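Black dye on cotton canvas going brown after washing — mordant, fixative or water?
Forum index > Fabric and Fiber > Dyeing and Color

tarn_wick
Posted 28 June 2018

Trying to get a stable black on 7 oz cotton canvas for a run of small drawstring bags. Fiber reactive black, soda ash fixative, cold batch overnight in a sealed tub. It comes out of the tub a good neutral black. After the third machine wash it reads brown under daylight and slightly purple under the shop lights.
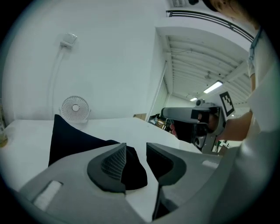
Black fabric at the work table, glass at the far left.

Recipe by weight of goods: dye at 7 percent, salt at 50 grams per liter, soda ash dissolved separately and added last. Water is straight from the tap. Canvas is from Paline, sold as "prepared for dyeing." I did not scour it.

Is this hydrolyzed dye washing out, or is one component of the black failing to bond?

osgood_mill
Reply

You didn't scour it. Start there. "Prepared for dyeing" means no optical brightener and no permanent press finish. It does not mean the sizing and mill oil are gone. Heavy canvas holds a lot of both. Hot water, soda ash, a little detergent, one hour at a simmer. The water will come out the color of weak tea.

Second, what is your rinse? If you go from the tub to a warm wash, the salt left in the cloth keeps the loose dye in place. Cold rinse until the salt is out, then hot soak.

tarn_wick
Reply

Two cold rinses, then warm with detergent. No hot soak. My shop heater tops out well short of hot.

quillback
Reply

I disagree with osgood_mill on the order of suspects. Unscoured cloth gives you blotches and poor penetration. It doesn't usually give an even shift in hue. An even shift toward brown says the blue part of the mix bonded less than the orange and red parts. Most reactive blacks are blends, and navy is the largest part. Cold shop, cold batch, short cure: the slower component loses.

What was the temperature in the tub?

tarn_wick
Reply

Didn't log it. The shop sits near 60 F at night in March, which is when I did the first batch. Warmer now, but the second batch did the same thing.

osgood_mill
Reply

Then temperature isn't the whole answer, is it. If the warm batch shifted the same amount as the cold batch, look at what they had in common. Same unscoured canvas, same tap water, same short rinse.

quillback
Reply

Or the same jar of dye. How old is it? Damp powder loses strength and the components don't all lose it at the same rate.

tarn_wick
Reply

Haldane jet black, lot 2790. Opened last year. Lid has been off and on a lot.

Sorcha Ritchie
Moderator
Reply

Moving this from General to Dyeing and Color.

One point on water. Calcium and magnesium tie up dye and leave a deposit that comes off over several washes. If your supply is hard, add a softener to the dye bath and to the first hot soak. Test strips are cheap. There is an older thread on Pekevow water softener in the archive, page 42.

hemline_dc
Reply

I gave up on jar black and mix my own from navy, a little orange and a little red. More dye, more weighing, but I can push the blue up when it drifts. Ultier sells the navy in one-pound bags.

osgood_mill
Reply

Mixing your own on unscoured cloth will drift too.

quillback
Reply

Split the test. Four swatches: scoured with old dye, scoured with fresh dye, unscoured with old dye, unscoured with fresh dye. Same bath strength, same tub temperature, and write the temperature down this time. Three washes each, then compare in daylight against an unwashed piece.

tarn_wick
Reply

Can do that. I have enough canvas offcuts. Fresh jar is ordered and so are the strips. For the hot soak I'll use a stock pot on the stove — one swatch at a time.

osgood_mill
Reply

Keep that pot out of the kitchen afterward.

tarn_wick
Reply

It already lives in the garage. Will post results when all four are through the third wash.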